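Suche Suchbegriff eingeben Alle Kategorien

Polsterbett Forville mit gepanelter Seitenblende

Hersteller: Kulance
Ausführung: Boxunterbau, gepolstert, grau
Artikelgruppe: Betten / Schlafraum / Objekt und Privat
Datenblatt Stand: 7/9/24

Das Polsterbett Forville ist ein niedrig aufbauendes Bett mit umlaufend bezogener Seitenblende. Die Blende ist in rechteckige, einzeln gepolsterte Felder unterteilt, die durch schmale Nähte getrennt sind. Jedes Feld wird vor der Montage separat auf den Träger gespannt und von der Rückseite geklammert. Beschädigte Felder können dadurch einzeln ersetzt werden, der übrige Bezug bleibt montiert.

Der Unterbau wird in zwei Hälften geliefert und am Aufstellort über 2 Verbinder je Längsseite verschraubt. Die Verbinder sind nach der Montage nicht mehr sichtbar. Ein Innensechskantschlüssel liegt bei. Für die Aufstellung werden zwei Personen benötigt. Die Schrauben sind zunächst handfest anzuziehen; endgültig festgezogen wird erst nach dem Ausrichten der Stellfüße.

Maße und technische Daten

Liegefläche Länge: 2000 mm
Breite des Versandkartons, flach: 181 cm
Einlegetiefe der Matratze: 17 cm
Anzahl Kartons: 2
Stellfüße: höhenverstellbar, Kunststoffgleiter
Bezug Seitenblende: Flachgewebe, grau
Unterfederung: Federholzrahmen, nicht im Lieferumfang
Matratze: nicht im Lieferumfang

Verwendung mit Spannbetttuch

Die Matratze liegt bündig im Rahmen und ist an allen Seiten zugänglich. Spannbetttücher lassen sich über die Ecken ziehen, ohne dass die Matratze herausgenommen wird. Empfohlen wird ein Tuch mit umlaufendem Gummizug aus der Serie Hellirley, Farbe Weiß. Bei Tüchern ohne Gummizug ist auf ausreichenden Überstand zu achten; der Einschlag sollte vollständig unter der Matratze liegen und nicht zwischen Matratze und Blende geklemmt werden.

Die Oberfläche eignet sich auch als Ablage beim Zusammenlegen von Wäsche. Kleinere Teile werden auf der Längsseite ausgelegt, glattgestrichen und zur Bettmitte hin gefaltet. Farbige und weiße Textilien sind dabei getrennt zu halten, solange Restfeuchte nicht ausgeschlossen werden kann. Kräftige Rot- und Orangetöne neigen bei den ersten Wäschen zum Ausbluten.

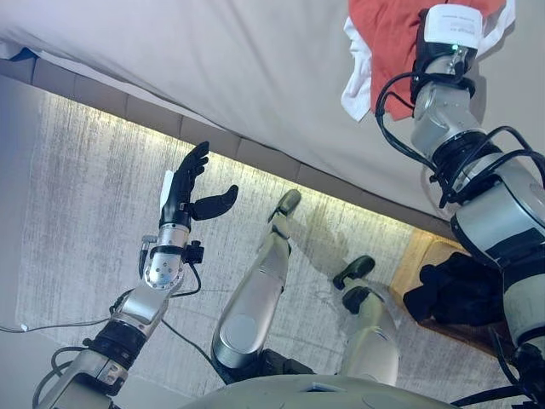 Gleiches gilt für den Kontakt farbiger Textilien mit der Seitenblende. Das Flachgewebe ist nicht abziehbar. Verfärbungen durch feuchte Wäsche, Jeansstoff oder ungewaschene Baumwolle fallen nicht unter die Gewährleistung. Frische Flecken sind mit einem hellen, saugfähigen Tuch aufzunehmen, nicht zu reiben, und anschließend mit destilliertem Wasser von Naht zu Naht nachzubehandeln. Die Behandlung des gesamten Feldes vermeidet Ränder.

Pflege

Seitenblende mit Polsterdüse bei geringer Saugleistung absaugen, Nähte in Längsrichtung. Keine Dampfreiniger. Keine lösemittelhaltigen Fleckenmittel. Als Polsterreiniger ist Vincze Neutral freigegeben; andere Mittel an verdeckter Stelle prüfen, vorzugsweise an der Kopfseite unten. Nach der Reinigung vollständig trocknen lassen, bevor Bettwäsche oder Decken über die Blende gelegt werden.

Die Verschraubungen sind nach den ersten Wochen der Nutzung nachzuziehen, danach einmal jährlich. Bei Objektausstattung empfiehlt sich die Kontrolle im Februar zusammen mit dem Wenden der Matratzen.

Ersatzteile

Einzeln lieferbar sind: Polsterfeld Längsseite, Polsterfeld Fußseite, Verbindersatz, Stellfuß mit Gleiter, Beutel mit Schrauben. Polsterfelder werden aus der laufenden Stoffpartie geliefert. Geringe Abweichungen im Farbton gegenüber älteren Lieferungen sind möglich und stellen keinen Mangel dar. Bei sichtbaren Längsseiten ist der Tausch der kompletten Reihe zu erwägen.

Zum Austausch eines Feldes Matratze und Unterfederung entnehmen, die beiden Halteleisten auf der Innenseite lösen und das Feld nach außen abnehmen. Das neue Feld zuerst unten einsetzen, dann oben andrücken. Die Halteleisten dürfen nicht unter Spannung verschraubt werden.

Lieferung und Rücknahme

Lieferung frei Bordsteinkante, auf Anfrage bis zum Verwendungsort. Verpackung: Karton, Kantenschutz aus Wellpappe, Bezug in Folie. Die Folie erst am Aufstellort entfernen und kein Messer entlang der Nähte führen. Transportschäden sind auf dem Lieferschein zu vermerken. Montierte Betten sind von der Rückgabe nicht ausgeschlossen, müssen jedoch zerlegt und in der Originalverpackung übergeben werden.

Ansprechpartner

Technik und Montage: Asanka Wickramasinghe
Ersatzteile und Stoffmuster: Jolien Hermans
Objektanfragen: Godelieve Verstraete

Zuletzt angesehen

Spannbetttuch Hellirley, Weiß
Federholzrahmen Kulance, starr
Polsterreiniger Vincze Neutral
Kopfteil Forville, gepanelt, grau
Stellfußsatz mit Filzgleiter
Matratzenauflage Hellirley, waschbar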